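Lolmont Restock Kit for pedestal arms (simulation and hardware bundle)
Known fault and current status

Read this before you order. The kit is sold for clearing and refilling small surfaces in washrooms, and the listing used to call its release routine "fail-safe." We took that word out in March.

The fault is simple to state. When the planner loses its grip estimate above a raised surface, the arm is supposed to stop and hold. In software release 2 it opens the fingers instead. Kidau, who wrote the planner, put this down to a bad timeout and sent a patch. We ran the toilet tank task in simulation 371 times with the patch on, and the fingers opened early in 45 of them. I would not call that patched.

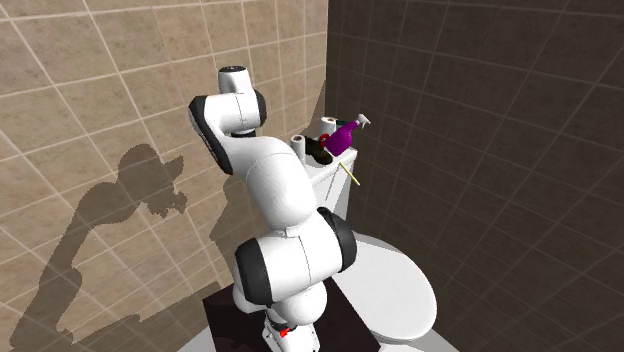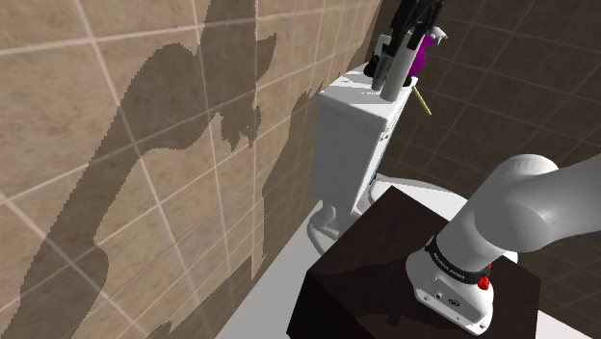

Toilet tank task, simulated bathroom, arm on its pedestal.

Kidau's answer is that a dropped item does no harm in a simulator. Fine, but the same planner ships on the real arm, and customers in Breltville run theirs next to people. A bottle of cleaner falling on tile is a slip hazard at the very least. Their second answer was that the shadows confuse the grip estimate. Maybe so. We asked for the logs that show it and have received a summary.

What we can offer for now:
Release 3 with early release disabled (the arm freezes and waits for a person)
Londoño finger pads, which help with smooth items and do nothing for the timeout
Refund on unopened kits

Do not rely on the freeze in place of your own emergency stop. Test it with an empty gripper first, then with something soft.

Fault reports go to Consuelo Rengifo on the Lolmont support desk. Include the release number and the full log — a summary won't do.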